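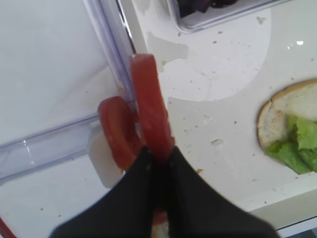
Ruoxi Wei asks whether the fingers of the sandwich cell have to be taken off at every change of filling, or whether it is enough to wipe them and carry on until the end of the shift.

Wiping is enough between fillings of the same group. The fingers must come off at the end of each shift, after any change that brings in a new allergen, and whenever the grip has drifted outside the limits given under Checking the grip. The full procedure follows. It replaces the sheet issued in August and applies to the Bremthorpe cell only. The Travura line uses a different hand and has its own instructions.

Before you start

Tell the shift lead that the cell is to be stopped. Allow 40 minutes for the whole job, including the test picks at the end. Bring the following to the cell:

the finger tray and its lid
the short hex key kept on the cell door
food-safe cleaner and lint-free cloths
the soft brush (blue handle)
the grip gauge
one portion of sliced tomato and one slice of bread
the cell log

Do not use the stiff brush from the slicer. It scratches the pads.

Stopping the cell

1. Let the current sandwich finish. If the hand is holding food, use Release on the panel and allow the piece to drop on to the work surface.
2. Select Service Position. The arm moves clear of the containers and stops with the fingers pointing down and open.
3. Turn the key switch to Off, remove the key and keep it with you until the job is done.
4. Remove the filling containers, cover them and return them to the chiller. Containers which have stood in the cell beyond the permitted time are emptied, whatever remains in them.

Removing and cleaning the fingers

5. Hold the left finger and loosen its screw with the hex key. Slide the finger off and place it in the tray. Repeat with the right finger. They are a pair and must not be mixed with fingers from the spare set.
6. Brush off loose food first, working from the wide end towards the tip. Tomato collects in the gap between the fingers as well as at the tips, so the inner faces need the most attention.
7. Apply cleaner, leave it for the time stated on the bottle, rinse and dry.
8. Examine both pads under the lamp. A pad with a cut, a lifted edge or a shiny patch is to be replaced. Pads are also replaced after 3000 picks, even where they look sound. The pick count is on the second page of the panel menu.
9. Wipe the outside of the hand and the wrist with a damp cloth. Never spray the hand. The small camera at the wrist has its own window, which is wiped last with a clean, dry cloth.

Cleaning the work surface

10. Sweep crumbs towards you and into the scoop. In normal running the white surface gathers crumbs and small pieces of food between the containers and the bread, and these mislead the camera if they are left to build up. Light-coloured bits are the easiest to miss.
11. Clean under the container rims and along the raised border. Dry the surface fully.

Refitting

12. Slide each finger on until it meets the stop, then tighten the screw until the key clicks. Do not tighten further.
13. Return the containers to their places and press each one down at its corners. A clear container that sits high will catch the finger on the way out.
14. Refit the key, turn the switch to On and select Home. Stand clear while the arm moves.

Checking the grip

15. Select Close Test. Place the gauge between the pads when asked. The panel should show 966, and a reading within 33 of that figure either way is accepted. If the reading is outside the limits, loosen both screws, seat the fingers again and repeat the test once. If the second reading also fails, stop and call maintenance.
16. Put the tomato in its place and the bread in position, then select Single Pick. The tips should close on the lower end of one slice and leave the rest of it standing clear above them, as in the picture at the top of this page. A slice lying close beside the held one is no cause for concern, provided it stays behind when the hand lifts.
17. Repeat the pick until three in a row are good. A good pick brings one slice, lays it on the bread and leaves nothing on the pads.

If a pick is not good

Two slices come up together. Check the pads for juice and dry them. If the fault remains, the tips are closing too low; lower the Depth setting by one step and test again.

The slice tears. The close force is set for a firmer filling. Load the Tomato setting from the menu. Do not adjust the force by hand.

The slice slips on the way to the bread. Examine the pads again. In most cases one was refitted damp or has worn smooth.

The hand stops above the container and does not move. The camera window is smeared, or crumbs have been left on the surface. Clean both and select Home.

Records

Enter the gauge reading, the pick count and any pad replaced in the cell log, and sign the entry. Pads are ordered from Naloseo through Yulan Hou. When the last pair is taken from the cupboard, the order is to be placed the same shift.

Food used for test picks is discarded. It is not returned to the chiller.

Procedure prepared by Fengying Tian and checked by Junhao Shen. Corrections to Unathi Nkuna.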